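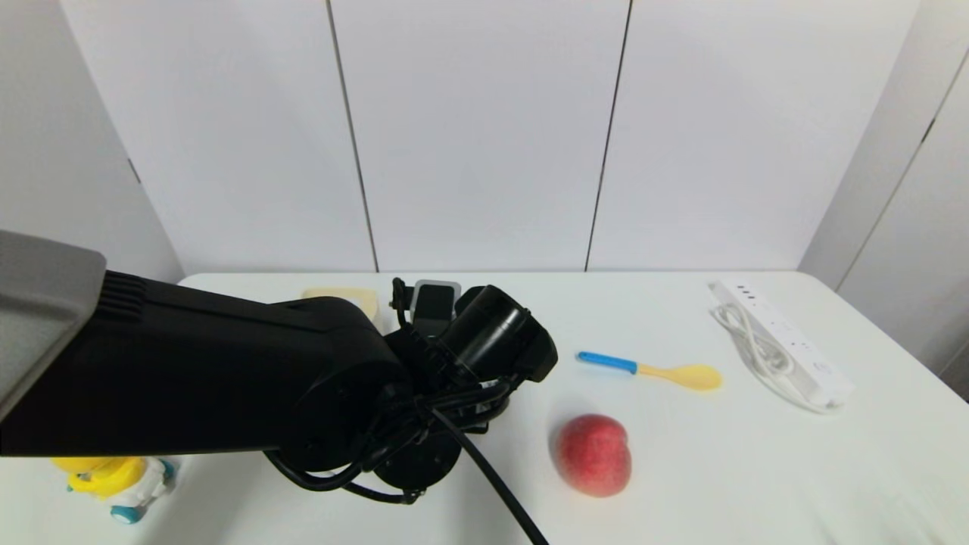 Heltus Shared Workshop: Questions We Get Asked

Joining

Do I have to know how to make anything?
No. Plenty of members arrived with a broken chair and a grudge. You do have to take the introductory evening before you touch the saws, even if your grandfather was a cabinetmaker. We have met a lot of people whose grandfathers were cabinetmakers.

What does it cost?
Membership is $65 a month, or $70 if you want a shelf. The shelf is 4 feet long. People have asked if they can have a longer shelf, and the answer is a second shelf, for which you pay again.

Can I share a membership with my husband / roommate / band?
One membership, one person. Guests may come and watch, hold the other end of a board, and offer opinions. They may not use the equipment.

Is there a waiting list?
Usually through the winter. It clears up in September, when half the town remembers it has children in school.

Using the shop

When are you open?
Members can get in from seven in the morning until ten at night. Anything with a motor louder than a blender goes off at eight. The upstairs neighbors at Avelura teach singing, and they have been very patient with us, and we with them.

How do I book the big bandsaw?
On the clipboard by the door. We tried an app. Two people used it, and they were both booked for the same hour. If you are more than fifteen minutes late, your slot goes to whoever is standing there looking hopeful.

May I bring my own wood?
Yes, if it is dry and has no nails in it. Run the metal detector over anything reclaimed, including the piece you are completely sure of. A replacement blade goes on your bill.

What about resin, spray paint, or welding?
Resin in the side room with the fan on. Spray paint outdoors, downwind of the parked cars. Welding, no. Try Mrema on the other side of the tracks, who have the floor for it.

Can I leave my project out overnight if the glue is drying?
Yes, with a tag giving your name and the date. Untagged work goes on the shelf of shame for two weeks, then into the free bin. That bin has furnished several apartments.

Who sweeps up?
You do. "It was like that when I got here" has been tried.

Money and other awkward subjects

I need to cancel. How?
Write to Mwajuma Mfaume at the front desk before the end of the month. You don't need to give a reason, and she would prefer you kept it short. Bring back the key fob or we keep your deposit.

Can I sell what I make here?
Certainly. If you are making forty of the same cutting board, please do it on weekday mornings. The Saturday crowd gets restless.

Will you fix my table for me?
We aren't a repair service. There is a card on the corkboard from Prornovside, who do repairs and charge what repairs cost.

I lost a tape measure. Have you seen it?
We have a drawer of them. Describe yours in detail, and please don't say it is yellow.

Where do I park?
Behind the building, first come, first served. The gate code is on your welcome sheet. The space marked 817 belongs to the dentist, and he checks.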